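September 24, 2025

Fourth infusion today, so I'm officially an old hand. I know which chair has the wonky footrest and which vending machine eats your pound coins, and I brought my own blanket this time (the clinic ones are fine but they're the size of a tea towel).

Quick recap for anyone who has wandered in from the gout page, which still gets more visitors than everything else put together! I have rheumatoid arthritis, mostly hands and wrists, with a left knee that joins in when it fancies a bit of attention. I was on tablets for years, then tablets plus injections, and since April I've been going up to the day unit at Piras to have the stuff dripped in through my arm. It takes most of a morning, and then I come home and sleep like a dog.

Bloods first, as always. The nurse found a vein on the second go, which is good for me, and we had a nice chat about tomatoes while she was at it. Mine are finished. Hers are still going, because she has a proper greenhouse and I have a windowsill and a lot of hope.
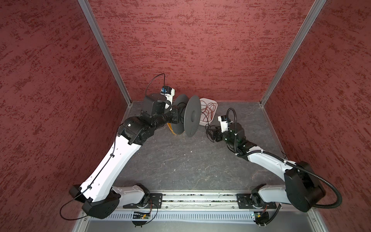

The numbers

I do like a number, I'm afraid. My platelets came back at 297, and the nurse said that was well within the normal range and I could stop pulling that face. The haemoglobin was 103, so I'm still anaemic and that'll be why the stairs at the library feel like the north face of something. She's passing it on to the consultant and I may end up back on the iron. I'd rather not, after last time, but I'd also like to get to the large print shelves without a sit down on the landing.

The inflammation marker is down again. I forgot to write down the exact figure and then was too embarrassed to ask twice. It was lower than in the summer, anyway, and that matches how I've been feeling. I did up all the buttons on my grey cardigan this morning and only noticed when I got to the top one. A year ago I'd have been stood there for ten minutes swearing, and then put a jumper on.

Pulse was 70 before they started and they seemed happy with that. I was happy too, given I'd run for the bus (well, walked at it with purpose).

The actual drip

Not much to tell, really. They start it slowly and turn it up once they're sure you aren't going to come out in a rash. I had a cheese and pickle sandwich and did most of a crossword. The woman opposite had one of those Neveo heated mitts on and swore by it, so I've put it on my list of things to look up, underneath the Desura jar opener that I've been meaning to look up since Easter. If anyone has either of them, do tell me whether it's worth the money. My drawer is already full of gadgets that were going to change my life, and what I use most is still a rubber glove.

My arm ached a bit by the end, and the plaster took several hairs with it. Otherwise no trouble at all. I got the early bus home, had tomato soup and was asleep by three – shoes on, telly on, glasses somewhere under me.
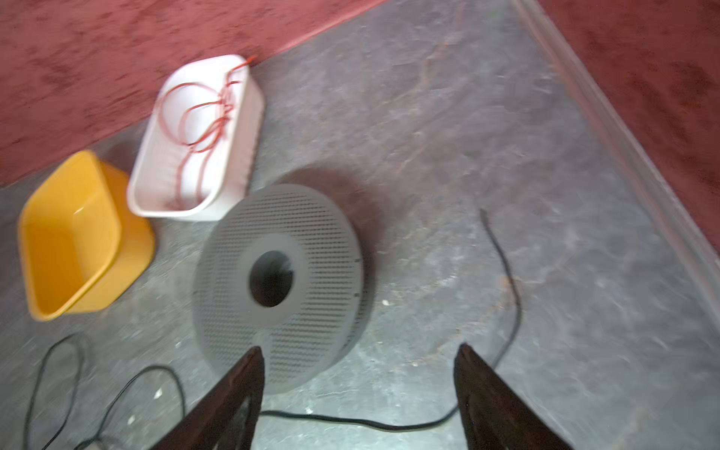
Bits and pieces

The support group has moved to the upstairs room at the Trestadis Centre for the autumn. There is a lift, I've checked, but it's slow and it makes a noise, so leave yourself a few minutes. Next time we're doing sleep, and after that somebody from the hospital pharmacy is coming to talk about flu jabs and when to have them if you're on the sort of medicine I'm on. I want to hear that one. Last year I got myself in a right muddle and ended up ringing three different people, and they each told me to ring one of the others.

A few of you asked about the wax bath. Yes, I'm still doing it, evenings mostly, and I do think it helps with the first hour of the next day. My fingers go in like sausages and come out like slightly warmer sausages, but they bend. Please ask your own physio before you buy one, because they're not for everybody and I'm only a woman with a blog.

Hands tonight: 4 out of ten, bit puffy round the thumb. Knee quiet. Going to have some toast and go back to bed, and the washing up can wait till morning.

Comments (4)
Share this entry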